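TX114 Textiles in Use
Handout 6: Caring for coloured cloth

Handed out Feb 20, 2020

Read this before the practical. You will need the fibre table from Handout 4 and your own notes on dye classes.

1. Why colour is lost

A dyed cloth can lose colour in several ways, and it helps to keep them apart because the remedies differ. Bleeding is the movement of dye out of the cloth into water. Crocking is the movement of dye by rubbing, wet or dry, onto another surface. Fading is the breakdown of the dye itself, usually by light, though chlorine and some bleaches will do it too. Frosting is different again: the surface fibres wear away and show paler fibre underneath. The dye may be perfectly sound.

Students often write "the colour ran" for all four. Please use the right term in your reports.

2. Loose dye

Most new cloth carries some dye that never bonded to the fibre. A good works rinses most of it out at the end of dyeing. Where the rinse has been cut short to save water, the first few washes at home do the job instead. Deep shades carry more loose dye than pale ones. Direct dyes on cotton bleed more than reactive dyes on cotton, and vat dyes hardly bleed at all, although indigo rubs off badly.

Salt and vinegar are still widely recommended for "setting" a colour at home. Neither will fix a reactive dye that has already been through its fixing stage. Vinegar may help a little with some acid dyes on wool. On cotton it does nothing useful.

3. Judging a change of shade

Always compare against an unwashed piece kept in the dark. Fold both pieces to the same number of layers, lay them side by side with the grain running the same way, and look at them under the same lamp. A single thin layer lets the table show through, and the eye then reads a mixture of cloth and table. Strongly coloured worktops are worse for this than white or grey ones. Look at the pieces straight on first, then at a slant, and write down both readings. 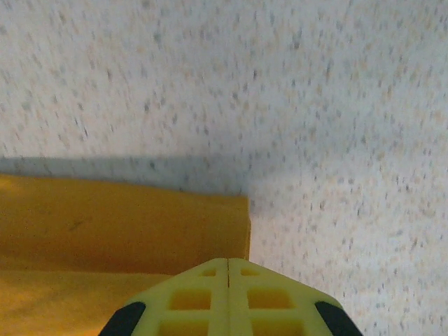 Figure 6.1. Mustard-yellow cloth, folded, on a white speckled surface.

Yellows need extra care. The eye is poor at seeing small losses of depth in a yellow but quick to notice a shift towards green or orange. If you are unsure, put a strip of white card between the two pieces and look away for a moment before you look again. Ask a second person to read the pair without telling them your own grade.

4. The Gollness wash trial

The trial we shall use in class was run on 18 plain cotton cloths, each cut into marked pieces and washed at 40 degrees with an ordinary powder. One piece from each cloth was kept back unwashed. The results are in the Gollness folder in the reading room. Note that the washing machine was changed before the August readings, so earlier and later figures should not be put on the same graph.

Spin speed was held at 600 turns a minute throughout. Faster spinning takes out more water but presses in creases, and a creased piece is hard to grade.

5. Washing advice to give the public

Wash deep colours separately for the first few washes. Turn printed and dark items inside out to cut down surface wear. Do not leave wet coloured items in a heap, as most staining from one item to another happens after the machine has stopped. Dry yellows, pinks and light blues out of strong sun. Use a powder without bleach for colours; most of those sold for whites contain it.

Care labels give the harshest treatment an item should stand. A cooler wash than the label states is nearly always allowed, but grease and body soil may build up and dull the shade. This dulling is often mistaken for fading and can sometimes be put right with one hotter wash within the label limit.

6. For the practical

Bring two pieces of the same dyed cotton, one washed and one not, with the edges overlocked or pinked. Write your number on the back in pencil. Grey scales will be provided and must go back in their sleeves after use.

Reading: course reader, page 39 onwards, and the notes on rubbing tests in Handout 5.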